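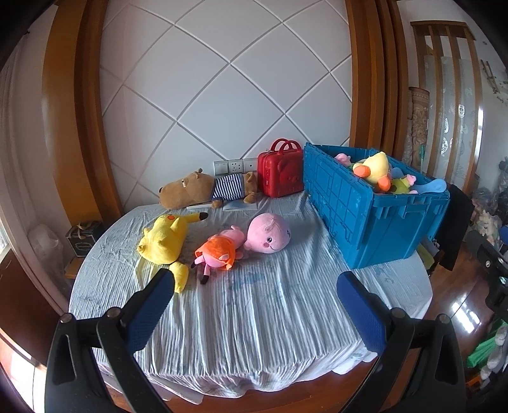
Part 3: Getting the table and the plush ready

Okay, you've read the care labels (you did read them, right?) and you've got your Condow brush kit open. Now comes the part I like best, which is laying everybody out and deciding who gets what treatment. I do this on a table with a cloth over it, never on the bare top, and I'd ask you to do the same the first few times. A wrinkled cloth is fine. I gave up ironing mine ages ago and the toys have never complained.

Setting up

1. Clear the table and spread a clean, light-colored cloth over it. Pale gray, pale blue, white, anything where you'd spot loose fuzz or a stray thread right away. Skip terry towels, they shed like crazy and you'll be picking lint out of plush all evening.

2. Lay your toys on their sides or backs with a bit of cloth between them. Three at a time is plenty for one session! I've tried bigger batches and I always lose track of which one I already brushed.

3. Put the big ones at the back against the wall and the smaller ones closer to you. A big brown animal makes a pretty good backstop, and you won't be leaning across it to reach the little guys.

4. Straighten out ears, tails and limbs so nothing is folded under the body. Long ears like Pikachu's need extra attention, and so does that zigzag tail. If a tail has been squashed in a toy bin for months, hold it flat under your palm for a minute before you start.

Note: If you're working with yellow or light pink plush, wash your hands again right here. I mean it. Those colors pick up everything, including the coffee you forgot you were holding.

Checking each toy

5. Run your fingers along every seam, starting at the neck. Big-headed toys (pigs, bears, that sort of build) put a lot of strain on that spot, and a loose neck seam has to be stitched before any water gets near it.

6. Look over the face. Embroidered eyes and mouths can be brushed gently, going along the stitches. Glued or plastic eyes should be wiped with a barely damp cloth and then left alone.

7. If the toy is wearing something, find out whether it comes off. Feel under the hem. Clothes that are sewn to the body stay on, and you just lift the loose edge and brush underneath. Clothes that do come off get washed separately.

Caution: Bright orange and red fabrics can bleed onto pale plush. Press a damp white rag against an inside edge of the garment for 40 seconds. Any color on the rag means no soaking, surface cleaning only.

8. Check the feet and hands. Black feet hide dirt really well, so go by touch here. Stiff or crunchy fur needs the foam, soft fur only needs the brush.

Dry brushing

9. Take the soft brush, the one with the rounded handle, and work from head to tail with short strokes. Go over each toy 2 times. The pile should start to stand up a little on the second pass.

10. Use the small corner brush for cheek patches, nostrils and the creases where the ears join the head. Light pressure! These spots go bald faster than you'd think.

11. Turn each toy over and repeat on the other side, then shake out the cloth before you lay them back down.

Caution: Don't finish off with a hair dryer on hot. Synthetic plush can frizz or even melt at the tips, and there's no brushing that back out. Cool air only.

If a toy passed every check and only needed brushing, it can go straight back on the shelf. Anything with stains, sticky patches or a funny smell stays on the table for the foam cleaner in Part 4.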